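Dullamus publishes results of hand-guiding and remote-control trial, and advises buyers to wait

Flurkmont, August

Dullamus, the independent testing workshop for small manufacturers and catering suppliers, has today released its report on teaching robots by demonstration. The report asks a plain question. If a person shows a robot arm how to do a job, either by moving the arm by hand or by steering it from a remote set of controls, how much of the job does the robot then manage alone?

The answer from Flurkmont is: less than the brochures suggest, and it depends heavily on who did the showing.

Claims that a robot can be "taught in an afternoon" have become common in sales material aimed at kitchens, packing rooms and care homes. Dullamus members asked us to check them before they spent any money. We are a testing body and have nothing to sell in this field, and we went into the work doubtful. We have come out of it a little better informed and still doubtful.

The trial used a single arm with a two-fingered gripper, working over a white table with toy food and ordinary kitchen things. The task was dull on purpose. The arm had to pick up one named item and put it in a colander. Each person giving demonstrations recorded 30 by remote control and 30 by hand-guiding, with the items moved between goes. The recordings were then used to train Millero, the control software under test, and the arm was left to try the task with no person steering it.

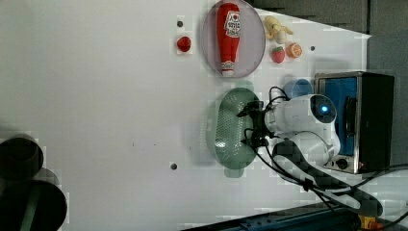 After training on the remote-control recordings, the arm completed 67 per cent of its attempts when the items were laid out much as they had been during the demonstrations. When the same items were shifted to parts of the table that had not been used before, the figure fell to 47 per cent. We think the second number is the one a buyer should ask for. It is seldom the one offered.

Our best result, 88 per cent, came from one demonstrator's recordings, on the familiar layout only. That person had used the controls for several weeks before the trial. We report it for completeness and would not want it quoted without the rest of this paragraph.

Hand-guiding gave a mixed picture. Most of our demonstrators found it easier to learn, and their first recordings were smoother than those made with the remote controls. It also put their hands and forearms in view of the overhead camera, so that the software learned from pictures that did not match what it would see when working alone. Several sessions had to be thrown away for this reason. Remote control avoids the problem but asks for patience. People steering from a distance tended to stop just above an item, hesitate and correct themselves, and the trained arm copied the hesitation faithfully.

We also looked at Alva, an add-on that scores each demonstration and suggests which to keep. It was good at spotting recordings where the item had been dropped. It was poor at spotting slow or roundabout ones, and it twice marked down recordings that our own staff considered the tidiest of the batch. We would not rely on it without someone checking its choices.

The report has limits, and we would like them repeated wherever the figures are. We tested one arm, one table and one piece of software. Toy food does not bruise, leak or roll about like the real thing, and a colander is a generous target. A harder task might have shown a wider gap between the two ways of teaching, or none at all. We did not measure how long the arm goes on working well after training, and we have not seen a supplier publish that either.

For members thinking of buying, Dullamus suggests the following questions. Who recorded the demonstrations behind the advertised success rate, and how much practice had they had? How many recordings were thrown out? Was the arm tested on layouts it had not been shown? What will it cost to record everything again when the table, the lighting or the product changes?

A supplier who can answer all four in writing is worth a second meeting.

The full report, including the discarded sessions and the reasons for discarding them, is free to members and can be read at the Flurkmont workshop by anyone else who asks. Suppliers who dispute the findings are invited to bring their own equipment and repeat the task on our table, with our layouts. The workshop is open to them from 9 am throughout the autumn.

Notes for editors

Dullamus takes no payment from makers of robots or robot software. Millero and Alva were obtained on the ordinary terms offered to any customer. Neither supplier saw the report before release. Percentages refer to unaided attempts; any attempt in which a member of staff touched the arm, the table or the items was counted as a failure.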